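The Kadlec Comparison

The gripper from Hevero closed at 42 newtons and the one from Kasteo closed at whatever it liked. That was the first line of the report and the tester deleted it, because the client had asked for neutral language.

The client was Lellmont, who made kitchen equipment for hospitals and wanted to know which of two grippers should go on the end of an arm that would load and unload steamers. They had supplied a protocol. It ran to 300 trials per gripper, with the object positions fixed by squares on the table, and it defined a bun as "a soft white item of food, whole". A bun that had been dented was still whole. A bun that had been torn was not. There was no clause for a bun that had been flattened evenly, and the tester had written to ask about that in February and been told that a clause would follow.

The work was done in the long room at Kadlec, on the ground floor, where the heating came on at six in the morning and went off at four. The tester preferred to start after four. The fingers of the Kasteo gripper behaved better in a cool room, and although this was an effect that belonged in the report, it was also a reason to stay late, and the tester had not lately needed to be anywhere else.

The Hevero trials had taken nine evenings. The procedure was the same each time. Lift the lid, set it down, take the bun, place it in the bowl, replace the lid. The arm moved at a quarter of its rated speed. The controller wrote a line to the log for each step, with the time, the finger width and the current drawn by the motor. At the end of a trial the tester examined the bun, entered a grade between nought and four, and put everything back on its square.

The Hevero gripper had failed 3 times in 300. On each occasion it had missed the lid by a small distance and closed on air, and the controller had recorded a finger width of zero and stopped. These were good failures. They had a cause, which was a drift in the camera calibration, and a remedy, which was to calibrate the camera. The tester wrote them up in half a page.

The Kasteo gripper was fitted the following evening. It had narrow black fingers and a separate cable, which had to be looped at the wrist with enough slack for the last joint to turn. The tester allowed too much, then too little, then went back to the first length and secured it. The tool weight was entered in the controller. The centre point was measured and entered as well. At twenty past five the first trial was run and the log recorded a grade of four, a bun without a mark.

The second was a four. So was the third.

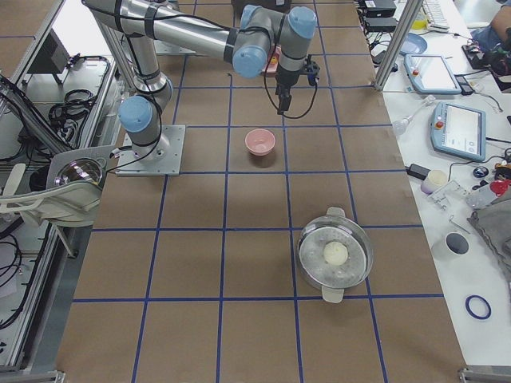

The Kasteo gripper over the table, with the bowl and the steamer set out on their squares.

By the end of the week there had been no failures at all. The tester distrusted this and began to read the log line by line.

The protocol asked for a fixed closing force, and the Kasteo gripper had been given one. It did not keep to it. On the lid it pressed a little harder than instructed, and on the bun a good deal less. The current trace for the Hevero gripper was a square step, the same height each time. The trace for the Kasteo rose, hesitated, fell back slightly and then held. The hesitation lasted less than half a second. It was longer on fresh buns than on old ones.

The tester wrote to Kasteo. The reply came from a support address and stated that the model had no force adaptation, that none was planned, and that the behaviour described was consistent with backlash in the finger drive. A document was attached on how to measure backlash. The tester measured it. It was within tolerance, and much too small to account for the trace.

The next possibility was the controller. The tester moved the gripper to the spare output, reloaded the program from the master copy and ran ten trials. The hesitation remained. The Hevero gripper was refitted and run on the same output with the same program, and produced its square step. The Kasteo was put back. The screws were tightened in a diagonal pattern, as the manual advised, and the tester noted the torque.

The next possibility was the bun. A rubber ball of similar diameter was substituted for ten trials. The gripper took the ball at the full instructed force, without hesitation, and dropped it in the bowl, where it bounced once and came to rest against the rim. A bun was put back. The gripper hesitated, and was gentle with it.

It was past nine by then. The tester ate one of the reserve buns, which was permitted once they had been graded below two, and considered how the matter should be phrased. "The gripper appears to distinguish between food and rubber" was accurate, but the word "distinguish" would bring a telephone call. "The closing profile varies with the compliance of the object" was better. It had the disadvantage that the ball and the bun had been squeezed side by side on the bench scale and the ball was the softer of the two.

The tester left the sentence unfinished and ran another ten.

On the following evening a change was made that was not in the protocol. The arm was taught a trial without an object. The lid was lifted from the steamer, set down, and the gripper sent to the tray, where there was no bun. The Hevero gripper, given this program, had closed to zero and stopped with an error. The Kasteo came down over the tray and began to close. The current rose, hesitated and fell back. The fingers stopped at a width of 61 millimetres, the average for the batch, and held there. The arm lifted, crossed to the bowl and opened. The controller recorded a completed trial.

The tester looked into the bowl and then at the log. The log gave the finger width, the current and the time. It gave the force, which was the small force the gripper used for buns and nothing else.

A worn encoder could report a width that had not been reached, so the tester repeated the trial and put a steel rule against the fingers when they stopped. They were 61 millimetres apart. A hard stop set by mistake could hold them there, so the parameters were printed and checked. There was no hard stop. The trial was repeated with the steamer moved one square to the right and the program altered to match. The result was the same. It was repeated without the steamer, over bare paper, and this time the gripper closed to zero at once and reported an error, as it ought to.

There was a column in the results table headed Remarks. For the Hevero gripper it contained the word "none" on all but the failed trials. The tester put the cursor in the first empty row for the Kasteo and typed "expects bun". It was deleted and replaced with "closes to nominal width in absence of object, steamer present". This fitted the column if the text was made smaller.

Lellmont's clause arrived the next morning. A bun that had been flattened evenly was to be graded one. The covering note asked when the figures would be ready and whether there was a clear preference so far. The tester replied that both grippers met the specification, that the Kasteo was ahead on grade and on failures, and that some trials remained. No mention was made of the empty tray. It lay outside the protocol, and a hospital was unlikely to ask for a bun that was not there.

The remaining trials were run over four evenings. All were completed. The average grade was the highest recorded at Kadlec on food of any kind, and the tester checked the arithmetic by hand before entering it.

After the last one there was no reason to keep the gripper on the arm. Its box was on the bench with the foam already lifted out. The tester sent the arm to the position for changing tools, loosened the first of the screws, and stopped. Then the screw was tightened again, to the noted torque, and the program was selected from the top of the list.

The last of the fresh buns was placed on the tray. The lid was put on and the speed set to a quarter. The tester pressed start and stood back behind the tape on the floor. The arm came over, and the fingers went down to the lid.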